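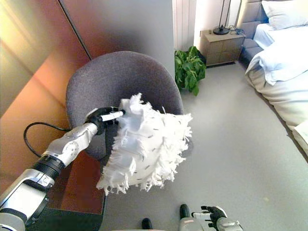
Llevo años defendiendo en las sobremesas familiares una idea que me ha costado más de una broma, y es que los cojines no sirven para adornar, o no solo para eso, y que una casa en la que hay que pedir permiso para apoyarse en uno es una casa un poco triste. Lo digo con cariño, que conste, porque yo también he sido de los que los colocaban de punta y se enfadaban cuando alguien los aplastaba. Un cojín blanco de flecos, de esos mullidos y despeinados por los cuatro costados, puesto en una butaca gris oscura de respaldo envolvente, alegra el rincón más serio, y si al lado hay una planta verde al pie del radiador, tanto mejor. Pero ese cojín tiene que poder levantarse, cambiarse de sitio, acabar detrás de los riñones de quien llega cansado.

Mi amigo Ottavio Cocco sostiene lo contrario. En su piso de Boltow hay un sofá precioso con 10 cojines, y cada vez que voy a cenar tengo que retirar siete para poder sentarme, buscarles un lugar en el suelo y devolverlos después en el mismo orden (él dice que le da igual, pero luego lo veo recolocarlos mientras me habla del postre). Le tengo dicho que eso es un escaparate, y él me contesta que yo vivo en una sala de espera. Algo de razón tendrá.

Reconozco que el orden también abriga. Cuando por la mañana ahueco los cojines y los devuelvo a su butaca, siento que el día empieza con las cosas en su sitio, y es un gusto pequeño al que no pienso renunciar. Lo que pido es que ese orden dure lo que tenga que durar, hasta que alguien se siente. Los flecos se enredan, el blanco se ensucia y el relleno termina cogiendo la forma de la familia. ¡Pues que la coja! Mi butaca ya la tiene, y cuando viene Ottavio es lo primero que ocupa, cojín incluido.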